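# Who Decides What the Machine Takes

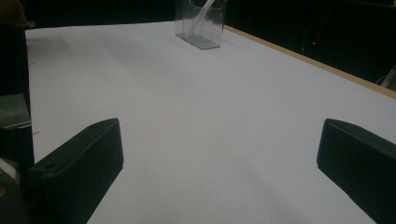

Should the people who now do a job have a say in how that job is automated? They should, and the say should come before the equipment is ordered, while changing the plan is still cheap.

This position has been argued inside Astbridge since May, and it deserves a fuller statement than a line in the meeting notes. The company packs and labels small parts for medical suppliers. Management has proposed that gripping, sorting and placing at 4 of its benches be handed to automated stations within the coming year. The proposal is careful about cost and output. On the subject of the staff it offers one paragraph, which states that affected employees will be "redeployed to higher-value tasks." The tasks are not named.

The writer does not oppose the plan. Bench work is hard on the wrists and the neck, and the company has lost good packers to both. A person who has placed small items into trays for eight hours does not need to be told that the work is noble. If a machine can take the worst of it, the machine should have it.

The difficulty lies in what is left over. When the Rarner site automated its labeling line, the steady part of the work went to the equipment and the interruptions stayed with the people. Njål Lindholm, who supervised that line for nine years, has described the result in plain terms: his staff used to work, and now they wait and then hurry. Stoppages came without warning. Breaks that had once been taken together were taken alone. Output rose, and so did requests for transfer. Neither figure cancels the other, and a fair review would print them on the same page.

There is also the matter of skill. An experienced packer notices a warped lid or a part that feels wrong, and sets it aside almost without thought. This knowledge is seldom written down, and it leaves the building when the packer does. Gráinne Dolan of the quality office has asked that it be recorded before any bench is changed over, and that the people who supply it be paid for the time. The request is modest and should be granted.

Some colleagues reply that consultation causes delay. Nabil Kanaan has estimated that a full round of bench meetings would cost the project around 600 working hours across the site. The estimate may well be right. Those hours should be set against the cost of a station that its own operators have learned to work around.

Three commitments would answer most of the concern. Each employee affected should receive a written description of the new position before the old one ends. Operators should have the authority to stop a station without first seeking approval. The pace of each station should be reviewed with the people who tend it, and lowered if they can show cause.

The proposal returns for decision next quarter. It should not be approved until the paragraph on redeployment has been rewritten with the names of actual jobs in it.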